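Home News Film Studies Archive Contact

6 min read

4.2 Do sequel rumours predict sequels?

Entertainment sites often treat an actor's passing remark as evidence that a film is on its way. We doubt it. Akpalu and Szekeres argued that repeated rumours "prepare the ground" for a studio decision, but their sample left out any title that was talked about and then dropped. That is a serious gap.

We went back to the Jesergate listings and pulled 2091 items that mentioned a possible follow-up to a film at least 20 years old. Once reprints and rewordings of the same interview were removed, 478 remained.
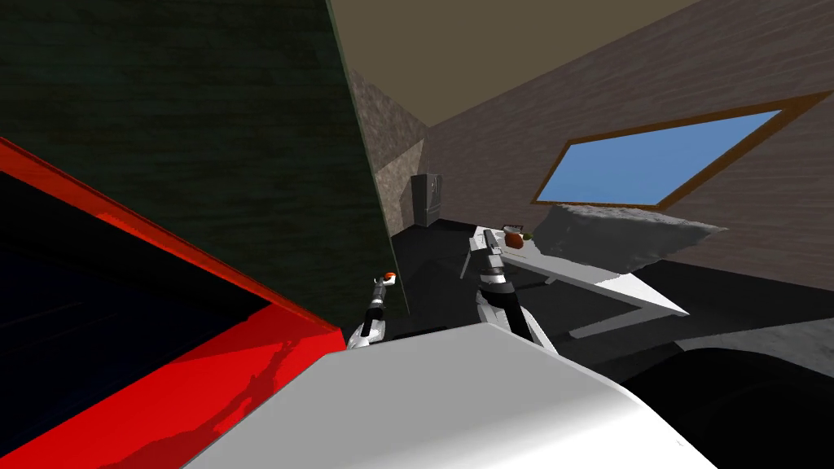 Figure 3. Simulated room with a white robot body, two arms reaching toward a tilted white platform.

Of those, 80 could be tied to a named producer or a script. The rest rested on a cast member saying they would be keen, or on a late director's supposed wishes as recalled by a colleague. Neither tells us much about money, rights or whether anyone has written a page.

Rastogi has suggested that warm reader comments make up for thin sourcing.

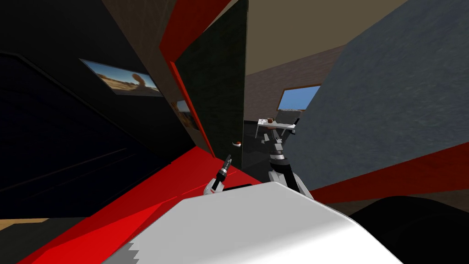 We are not convinced. Comment counts at Clikiscombe rose every August whether or not a film was in the news, and Abubakari found the same pattern in the Codisberg forums. Ackah's reply, that fans "know before the trades do", offers no cases we could check. Until somebody supplies them, we would treat the link as unproven.

Previous Next Back to contents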